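# The Rarlow Dumpling

The town of Rarlow had one dish to its name, and the two people who could make it properly had not spoken since the spring the bakery closed.

Gearóid Mulligan made it with caraway. Snežana Jurić made it without. On paper this was the whole of the disagreement, and on paper it did not look like much, which is why the new man from the Gruteneo Dumpling Festival drove over in March believing he could settle it before lunch.

His name was Živković and he had brought a folder.

"We'd like Rarlow represented," he told Gearóid, in Gearóid's kitchen, at ten in the morning. "One stall, one recipe. There's a prize of 2000 for the winning town."

"Then you'll want mine," said Gearóid.

"Mrs. Jurić said the same."

"Did she offer you anything to eat?"

"She did, yes."

"And how do you feel?"

Živković said he felt fine. Gearóid looked at him the way a doctor looks at a man who has come in about his elbow and ought to have come in about his heart, and put a pan of water on.

The Rarlow dumpling is gray. People who grew up with it will tell you it's more of a cream, and they will tell you this while looking at something gray. It is made from potato, yesterday's bread and an onion, and it sinks. A dumpling that floats is said to be from Jevo, the next town along, where they use baking powder and paint their front doors.

Živković ate four of Gearóid's. Then, because he was a fair-minded man and still young enough to think that helped, he walked back up the hill to Snežana's and told her that the two versions were very close.

She had been peeling an onion. She stopped.

"Close," she said.

"Very similar. I thought maybe you could meet in the middle. A little caraway."

"How little?"

"I don't know. A pinch."

"A pinch is his recipe," said Snežana. "You've described his recipe. Sit down."

He sat down. He ate three more. By now it was past one and he had begun to breathe through his mouth.

It came out slowly, between helpings, that the caraway had been her idea. She had put it in for her sister's wedding, the year she was 64, and Gearóid had stood up in front of the whole hall and said it tasted like a cough drop. So she had taken it out. The following winter he had put it in. He had never mentioned it. He had simply gone on serving it, year after year, with a face like a closed shop.

"So he agreed with you," said Živković.

"He did not agree with me. He stole it."

"But he must think you were right."

"Then he can say so," said Snežana. "He has legs. It's downhill from his place to the post office and it's uphill to mine, and in all this time I've seen him at the post office."

Živković wrote this in the folder, under Logistics.

What he did next was foolish, and he'd have been the first to say so if he hadn't been so full. He went back down and told Gearóid that Mrs. Jurić was thinking of putting the caraway back in.

Gearóid wiped his clean cutting board for a while.
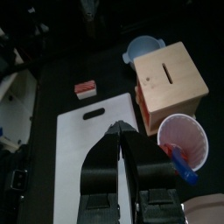 *A white board with an oval slot for a handle.*

"Is she," he said at last.

"She's considering it."

"She'll put in too much. She did at the wedding. You have to toast it first, and then it wants hardly any." He folded the cloth in half, and then in half again. "Somebody should tell her that."

"Somebody should," said Živković.

It took Gearóid a quarter of an hour to find the right jacket and another quarter to find fault with it. He put a twist of caraway in the pocket. At the gate he remembered he had left the stove on, went back, found he hadn't, and came out again looking let down. Then he started up the hill.

Živković watched from the car, with the window open for the air. He saw the door open. He heard Snežana say, quite clearly, "You've gotten fat," and he heard Gearóid say that she had a slate loose, and the door closed with both of them on the same side of it.

The shouting went on until four. After that there was a smell of onions.

Rarlow entered one recipe, signed by both of them on separate sheets. It came second. The prize went to Jevo, whose dumpling floated, and Gearóid and Snežana were so angry about it that they shared a ride home.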